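Bololia House - Day Trip Bag and Packing Table Checklist
Annual check, Gilchrist wing, December 23, 2003
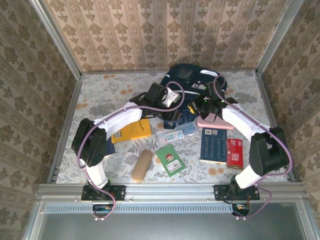 Front desk asked whether the bag check still has to be done before the bag leaves the building, or if it can wait for the bus. It has to be done at the table. On the August trip to Narstead it was left for the bus and two bags went out with no water and no first aid packet.

Mark each line OK, FIX or N/A. Write comments so the next person can read them.

TABLE AND SURROUNDINGS

1. Cloth lies flat, no folds under the items - OK. The floral one is staying. It washes fine at 100 degrees F, no hotter.
2. Cloth does not hang where someone can catch it with a knee or a chair - OK. Trimmed in August.
3. Wallpaper tight at the seams - FIX. Lifting slightly low down, left side. Paste is in the hall closet. Not urgent.
4. Light good enough to read small labels - OK.
5. Walkway to the door at least 31 inches - OK, measured with the door open.

BACKPACK

6. Seams and shoulder straps sound, pull each one hard - OK on the navy bag with the white trim. Left strap on the spare is fraying, FIX.
7. Top flap closes with the bag full - OK.
8. Nothing left over from the last trip - FIX. Found a bus ticket and an apple core in the spare. Empty them when you get back, please.
9. Full weight under 14 pounds - OK. This is the limit for adults. Children's bags are on a separate sheet.

ITEMS GOING IN

10. Books at the back of the bag, flat against the wearer - OK. Library labels and barcodes need to stay on. Vekia branch charges for a replacement label.
11. Boxes checked for crushed corners and open ends - OK. Tape the ends if in doubt.
12. Plastic packets sealed, label readable - OK.
13. Plastic bags kept out of reach of the under-fives - FIX. They were in the low drawer again. Moved to the shelf.
14. Bread wrapped before it goes in, and packed last - FIX. No wrap left in the kitchen at time of check. On the shopping list.
15. First aid packet present and in date - N/A today, kept in the office until the morning of the trip.
16. Water, one bottle per person - N/A today, same.

GENERAL COMMENTS

Some 80 copies of the old form are still in the tray. Use the backs for scrap. The old form has no line for food and should not be handed in.

Item 9 was argued over last time. The kitchen scale does not go high enough, use the bathroom one and stand the bag upright on it.

Still open from the last check: hook for the spare bag, second pair of scissors, replacement bulb for the hall.

Items marked FIX to be looked at again before the next Narstead trip. Initial next to the line when done - not at the bottom of the page.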